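**PRESS RELEASE – for immediate use**

# Shared workshop Gritska opens its gripper build to home makers

Gritska, the shared workshop run by Etornam Owusu, will publish the full building notes for its hand-held gripper in January. The project has the name Imow. It is meant for people who want to work on robot hands at home, on a normal table, without buying a complete arm first.

The tool is held by a person and has two fingers with soft pads. The person does the task with it, and the notes explain how the same movement can later be given to a motor. Members of the workshop have worked on the linkage for 15 weeks, mostly in the evenings from 7 p.m.

"We wanted to begin with the hand, because the hand is where our earlier robots failed," says Etornam Owusu. "A strong arm does not help you if the fingers cannot take a pen from the table." 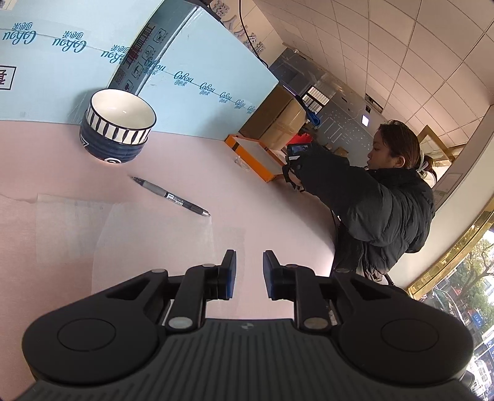
The first set of tasks in the notes uses only things which most homes have already. Thin and light objects come first. Heavy and slippery ones come later, when the builder has learned how much the fingers bend under load. Each task has a short text, a drawing and a place to write down the result. There are 102 tasks in total, and the workshop asks builders to send back their results also when they are bad.

The linkage went through several versions. In the second version the pivot holes were too wide, and the fingertips did not meet in the same place two times. The workshop solved this with a drilling guide, which is now included in the drawings. The guide can be printed or cut by hand from hard wood – both ways were tested by members at home.

A separate chapter is for two people working together. One holds the object and the other takes it over, slowly, and then they change roles. Soft materials are recommended for this part, as they show quickly when one side pulls too much.

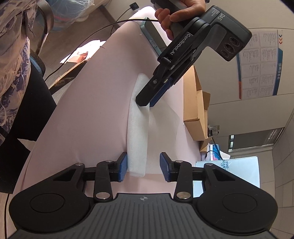 The chapter was written by the Aidoo group, the members who meet at Gritska in the mornings. They also prepared a list of common mistakes, for example screws tightened before the arms are straight, or pads glued on with the edge standing out.

Gritska has prepared 200 printed copies of the notes. Of these, 100 are kept for schools and other shared workshops in Loltow, and the rest can be collected at the front desk. The digital version is free and may be changed and passed on, if the name of the workshop stays on the first page.

Visitors who wish to try the gripper before they build one are welcome at the open evening in January, from 6 p.m. Places at the tables are limited – please write to the workshop before you come.

**Press contact:** Etornam Owusu, Gritska shared workshop, Loltow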